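About Brestico

August 16, 2026 | By the Brestico office

We use cookies to remember your preferences. Accept | Manage

Brestico tests whether machines can do chores. We have been at it long enough to be asked about it at weddings, and the short answer is: some chores, on a good day, if you don't mind watching.

The long answer is our business. Manufacturers, warehouse operators and the occasional optimistic property group come to us with a robot they have bought, or are about to buy, and a list of jobs they hope it will take over. We run the jobs and write down what went wrong. Then we send a report in plain English, with the bad news on page one, where a person in a hurry might run into it.

We began in Dronham, in a rented unit behind a tyre place, with 18 chores on a whiteboard. Folding a towel was on it. So was emptying a dishwasher, sorting returned parcels, and putting the lid back on a tub of screws. The whiteboard came with us when we moved to the bigger unit, and several of the original chores are still on it in the original marker. The towel has been rubbed out and put back more often than we'd like to publish.

What we look at

Most of our work happens at floor level, among tubs and boxes. Clients tend to arrive wanting to see something grand, like a robot cooking a roast, and we steer them towards a plastic bin with mixed stuff in it. Bins are where shop floors and households meet. Your laundry, your kid's toys, the spare parts behind the service counter and the returns nobody has opened yet all end up in one, usually at an angle, usually with a box jammed down the side.

Getting a thing out of a bin is a harder job than it looks from the sofa. The machine has to settle on which thing, find an edge it can hold, keep the bin from scooting off across the carpet and avoid bringing the neighbours up with it. Glossy black plastic is a particular nuisance. It shines where it ought to have a shape, and two pieces of it lying together can pass for one larger and more confusing piece.
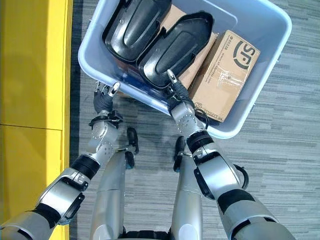 My dad could clear that bin in the ad break, wrote one reader of our newsletter, and he'd still have a hand free for his tea, so what exactly are we all paying for? We get a version of this every month. The reader is correct about the speed. A grown adult with a cup of tea remains the standard, and in our trials no machine has beaten one at a mixed bin. What clients are paying for is to find out how far behind the machine is before they've rearranged a shift roster around it.

How we mark

We use a scheme we call Plalter, which sounds like software and is mainly a clipboard. Every chore gets marked on 5 questions. Did the right item move? Did anything else move that shouldn't have? Was the item put where it was meant to go? Did a person have to step in? Would you let it try again while you were out of the room? The last one is a matter of opinion, and we've had arguments about it that outlived the contract.

A job passes only if it passes repeatedly. One lovely run proves that lovely runs are possible, and we've all seen the videos. We set the chore up, muddle it, and set it up again, with the box turned round or the parts flipped, until we've stopped holding our breath. The largest trial we've done so far, for a spare-parts depot in Bogale, came to more than 2000 attempts. By the end of April the staff there had stopped looking up when something was dropped, and we took that as a finding.

We're also fussy about the close-up part. From across the room a grasp either seems fine or it doesn't. From where the fingers are, the world is a blur of glare, cardboard and black edges, and a scratched shiny surface can be mostly reflection. Anyone who has looked for a contact lens on a bathroom floor will have some sympathy.

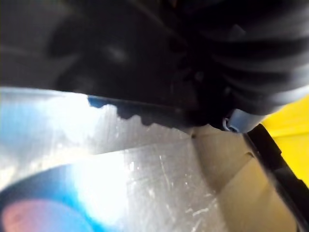
So our reports spend a fair number of pages on light. Moving a lamp is cheap. Replacing a robot isn't, and we've had clients come to us ready to do the second when the first would have got them most of the way. We don't sell lamps, or robots, or anything else with a plug. Our fee is the same whether the answer is yes, no or "ask us again next year", and the third is by far our bestseller.

Where things stand

People want a verdict, so this is ours for the moment. Moving sturdy boxes of a known size: yes, go ahead, with supervision. Picking one sort of part out of a tidy tray: mostly yes. Picking awkward parts out of a crowded bin: improving, bring a book. Laundry: it can be done, in the sense that a marathon can be done. Fitted sheets: no, but we'd point out that humans haven't cracked those either.

Two hands have helped a good deal. One can deal with the bin while the other goes after the contents, much as you'd do it yourself, and a lot of our older notes about runaway tubs now read like dispatches from another century. The wrists, the cables and the sheer width of a metal forearm still get a vote in what can be reached. 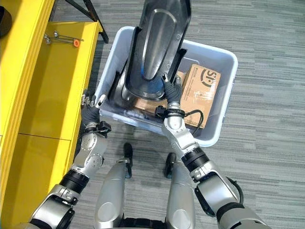 We keep the hard cases in the rotation even when a client would prefer we didn't. A bin with one tall, slippery item and a taped-up carton beside it is an ordinary bin. If a machine can only manage the other kind, somebody on the floor will end up arranging the bins to suit it, and that's a new chore, which rather defeats the purpose.

Working with us

Trials run at our unit in Dronham or on your own floor. Most begin with 2 chores, one you expect to pass and one you're worried about, and we'd ask you not to tell us which is which. Send us the list as you'd give it to a new starter, spelling mistakes and all. If it says "tidy up out the back", we'll ring you to find out what that means, and the call is often the most useful part of the job.

Visitors are welcome by arrangement. There's parking in front, a kettle inside, and a person to work it.

Get the Brestico newsletter. Monthly, unsubscribe any time.

Shares: 18 | Comments: 5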